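About Tresteck

We write software for robot arms that work with ordinary household things. 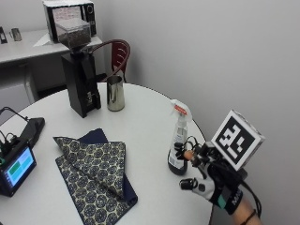

Tresteck was started by Ferhat Işık and Naledi Mnguni, who had both spent years fixing other people's motion planners. There are now 2 teams. Perception, led by Shagufta Durrani, works on hand and object tracking. Control and planning, under Thierry Hamel, turns those tracks into movements an arm can repeat safely.

Our main product is Pleninico, a planning library. Flemia is the smaller tool we use for replaying and labelling recordings, and it can be licensed separately. Roughly 40 labs and firms use one or the other.

Most of our test tasks come from kitchens and cleaning. Kaan Karabulut looks after customer support and answers the general enquiries address.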